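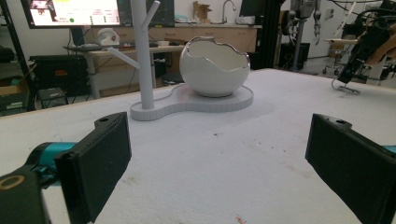
읽는 시간 2분

11월만 되면 사워도우 생각밖에 안 난다. 여름에는 스타터가 너무 빨리 부풀어서 정신이 없는데, 찬 바람이 불기 시작하면 반죽이 느긋해지고 나도 덩달아 느긋해진다. 올해는 드디어 호밀 비율을 올려 보기로 했다!

시작은 에로 투오미넨(Eero Tuominen)의 제빵 노트였다. 핀란드식 호밀빵을 집에서 굽는 법을 짧게 정리한 글인데, 읽다가 밤 열한 시에 부엌으로 나가서 호밀가루가 얼마나 남았는지 확인했을 정도다. 내가 늘 쓰던 배합은 호밀이 9퍼센트였고, 이번에는 27퍼센트까지 올렸다. 숫자로만 보면 별것 아닌 것 같은데 손에 닿는 느낌이 완전히 다르다. 밀가루 반죽처럼 쭉 늘어나지 않고 손가락에 진득하게 들러붙는다. 처음엔 물을 잘못 잰 줄 알고 저울을 다시 봤다.

가루는 동네 가게 룰렌(Rullen)에서 산 굵은 호밀. 곱게 간 것도 있었지만 씹히는 맛이 있는 쪽이 좋아서 그걸로 골랐다. 냄새가 정말 좋다. 봉지를 열면 젖은 낙엽 비슷한 냄새에 살짝 꿀 같은 단내가 섞여 있다.

첫 번째 빵은 납작했다. 발효를 너무 오래 한 것 같다. 칼집도 벌어지지 않았고 속은 떡 같았는데, 얇게 썰어 바싹 구우니 그건 또 그것대로 맛있어서 이틀 만에 다 먹었다. (버터를 아주 많이 발랐다.)

두 번째는 자와디 키오코(Zawadi Kioko)한테 물어보고 나서 구웠다. 예전에 같이 빵 모임을 했던 친구인데, 호밀이 많이 들어가면 두 배로 부풀 때까지 기다리지 말고 윗면에 작은 구멍이 송송 보이기 시작할 때 바로 오븐에 넣으라고 했다. 그 말대로 했더니 세상에, 옆구리가 제대로 올라왔다! 껍질은 진한 갈색이고 식으면서 타닥타닥 소리가 나는데 그 소리를 들으려고 오븐 앞에 한참 쪼그려 앉아 있었다.

호밀빵은 굽자마자 자르면 안 된다는 것도 이번에 몸으로 배웠다. 저녁에 구워서 천에 싸 두고 다음 날 아침에 잘랐더니 속이 촉촉하게 자리를 잡았고 신맛도 훨씬 둥글어졌다. 사흘째가 제일 맛있었던 것 같기도 하다. 훈제 연어를 올려도 좋고, 크림치즈에 절인 오이만 올려도 충분하다. 우리 집에서는 의외로 된장국이랑 제일 잘 맞았다. 빵 끝을 국물에 살짝 적셔 먹으면 구수한 맛끼리 만나서 정말 좋다.

다음에는 캐러웨이 씨를 넣어 볼 생각이다. 볶아서 넣을지 그냥 넣을지 아직 못 정했는데 해 보신 분 계시면 댓글로 알려 주세요. 식빵 틀에 굽는 것도 해 보고 싶고, 남은 빵을 갈아서 다음 반죽에 넣는 방법도 궁금하다. 스타터는 지금 냉장고에서 자고 있고 내일 아침에 꺼내서 밥을 줄 예정!

문의는 댓글 또는 방명록 | © 운도우(Undow) 빵 일기 | 맨 위로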